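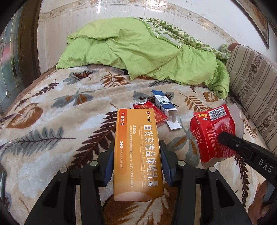 Dragica Perić meinte gleich zu Beginn unseres Gesprächs, die Gästeabgabe sei ihr eigentlich egal, sie ärgere sich nur über das Formular. Wer drei Zimmer vermiete, müsse dieselben Felder ausfüllen wie ein Haus mit eigener Buchhaltung, und wer im Juli nachts um elf noch anreisende Gäste einchecke, der trage da eben irgendwas ein. Ich habe mir diesen Satz damals dick unterstrichen, denn er hat die ganze Auswertung in eine andere Richtung geschoben, als ich sie geplant hatte.

Abb. 1: Orangefarbene Schachtel einer Creme mit der Aufschrift "Triamcinolone Acetonide and Econazole Nitrate cream".

4.2 Meldeverhalten kleiner Vermieter

Eigentlich wollte ich in diesem Abschnitt ja ausrechnen, wie viel Geld der Gemeinde Stelcombe durch nicht gemeldete Übernachtungen entgeht. Das ist die klassische Frage, und die Literatur zu Beherbergungsabgaben ist voll davon. Die Gemeinde hat etwa 3000 registrierte Gästebetten, die Abgabe beträgt 2 Euro pro Person und Nacht, da scheint der Rest eine Sache für den Taschenrechner zu sein. Ist er leider nicht! Die Meldedaten, die mir das Tourismusbüro überlassen hat, haben nämlich Lücken ganz verschiedener Art, und wer die alle in einen Topf wirft und "Hinterziehung" draufschreibt, macht es sich aus meiner Sicht zu einfach.

Ich habe deshalb mit 37 Vermieterinnen und Vermietern gesprochen, meistens am Küchentisch und meistens länger als verabredet (für den Kaffee bedanke ich mich an dieser Stelle ausdrücklich). Die Gespräche waren halb strukturiert, der Leitfaden liegt im Anhang, wobei ich gestehen muss, dass ich mich ab dem fünften oder sechsten Interview nur noch lose daran gehalten habe. Die Leute erzählen einfach besser, wenn man sie lässt.

Grob sortiert kamen zwei Muster heraus. Im ersten wird gemeldet, aber zu spät: Die Daten sammeln sich über den Sommer in einem Heft oder auf Zetteln und werden im Herbst in einem Rutsch übertragen, mit allen Fehlern, die dabei so passieren. Im zweiten wird pauschal gemeldet, also jeden Monat ungefähr dieselbe Zahl, ganz gleich, wer da war. Absichtliches Verschweigen ist mir auch begegnet, allerdings selten, und ich rechne natürlich damit, dass man mir so etwas nicht unbedingt auf die Nase bindet. Diese Verzerrung kriege ich mit meinem Material nicht weg.

Spannend fand ich den Umgang mit dem Meldeportal Plusesura. Für größere Häuser läuft es offenbar ordentlich, die Pension Jurić etwa überträgt ihre Belegung abends direkt aus dem eigenen Buchungssystem. Bei den Kleinen sieht es anders aus. Krešimir Halilović zeigte mir, wie ihn das Portal nach jeder einzelnen Eingabe wieder auf die Startseite wirft - bei einer vierköpfigen Familie also viermal. Er hat irgendwann angefangen, nur noch die Eltern einzutragen. Kinder sind ohnehin von der Abgabe befreit, finanziell fehlt also nichts, in der Übernachtungsstatistik aber sehr wohl.

Genau an dieser Stelle wird es für die Schätzung heikel. Ein Bußgeld von bis zu 500 Euro, wie es die Satzung vorsieht, setzt beim Willen der Leute an, und am Willen liegt es nach meinem Eindruck in den wenigsten Fällen. Mehrere Befragte kannten den Betrag gar nicht. Im benachbarten Rovivley, wo man auf Papier geblieben ist, kommen die Meldungen zwar langsam, dafür sind die Angaben zu Kindern nach Auskunft der Verwaltung ziemlich vollständig. Ein sauberer Vergleich ist das natürlich noch lange nicht - die Saison ist dort kürzer, und Campingplätze werden anders erfasst.

Für die Modellrechnung im nächsten Abschnitt behandle ich verspätete und pauschale Meldungen daher getrennt. Die pauschalen Betriebe erkenne ich an den auffällig gleichförmigen Monatswerten; bei den verspäteten nehme ich die Jahressumme und verteile sie nach dem Saisonverlauf der Häuser, die laufend melden.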